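Brolton Home Help
Laundry & Clothes Care > Folding and Storage

How do you fold T-shirts with a big print so the print doesn't crack?

Posted by Hajnalka Vincze
Sunday, April 12, 2020

Hi all! I've been stuck at home like everybody else and finally got around to my T-shirt drawers, and I have a problem I can't seem to solve. A lot of my shirts have those thick, slightly rubbery prints on the chest, and the older ones are getting a line right through the picture. It's always in the same spot, straight down the middle, and on two of them the color has started flaking off along the line. I'm pretty sure it's from the way I fold.

What I do now is fold in half lengthwise, sleeve on sleeve, then up in half and half again. My mother did it that way and I never thought about it. The shirts then go in a stack in a Stovby dresser with pretty shallow drawers, so hanging everything isn't an option (my closet rail is full of coats anyway).

Is there a fold that keeps the print flat? And does it matter if I fold on the bed? I don't have a table big enough, and the quilt is soft, so the shirt kind of sinks and slides when I pull on it.

2 replies

Géza Fekete

just roll them. takes less room and no creases. been doing it for years

Telmo Alcaraz

Rolling is okay for plain shirts, but I'd skip it for the thick prints. I rolled mine for a while and the print ended up with a bunch of little wrinkles in place of one big one. Maybe I roll too tight, who knows.

The lengthwise half fold is your problem, I think. You're putting the sharpest crease right where the print is. Try folding in thirds, with the shirt face down, so the middle panel stays flat and the sides come in over the back. I do mine on the bed too and it's fine — you just have to get the shirt really flat before you start. Lay it out face up first and smooth from the collar down with your palms. If there's a ridge running up toward the shoulder, lift that bit of cloth and let it drop again, don't press it in. Then turn the whole thing over.

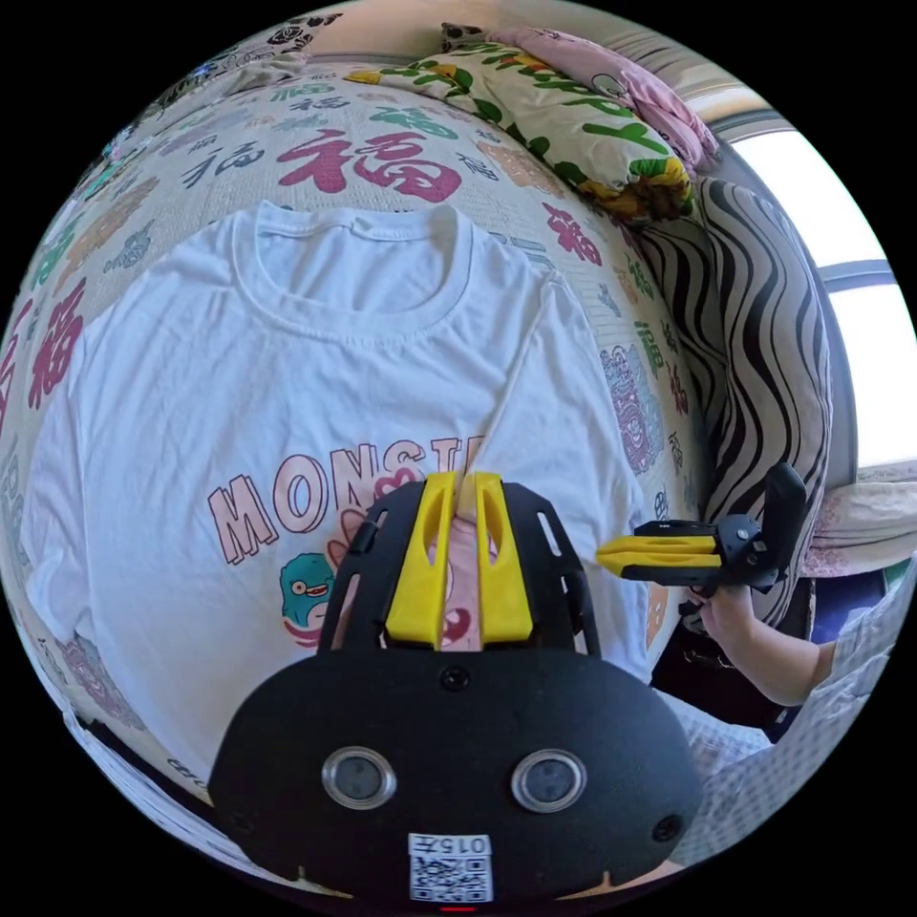 Folding and Storage: Printed Tees

A white tee like that one, with big pink letters low on the chest and cartoon monster art under them, is the trickiest kind because the print sits right where you want to make your last fold. So look at where the artwork starts and ends before you flip it. With the shirt face down, bring one side in toward the middle, fold the sleeve back on itself, and do the same on the other side. If the lettering is really wide, bring the sides in less and live with a wider packet. Mine come out wider than the drawer dividers I bought (Pluvard, a set I kind of regret), so I took a divider out.

For the last part I bring the hem up only as far as the bottom of the print, then fold the top down over it. You get an uneven packet, a bit fatter at one end, and I've stopped caring. If the art is so big that you can't avoid it, make that fold loose and round, and slip a piece of tissue paper or an old sock inside the bend. Sounds silly, works for me!

Put those shirts on top of the pile, too. The ones at the bottom of my drawer always looked the worst.

The flaking I can't help with. I tried ironing one inside out with a towel under it and it got a little better, but then I tried a second one and the print stuck to itself, so do that at your own risk.

Hajnalka Vincze

Thank you Telmo! I did the whole top drawer this way last night and the thirds thing is so much easier than I expected. The quilt still slides, but I tucked it in tight under the mattress and that helped a lot. Géza, I'm going to roll my plain ones, so you both win :)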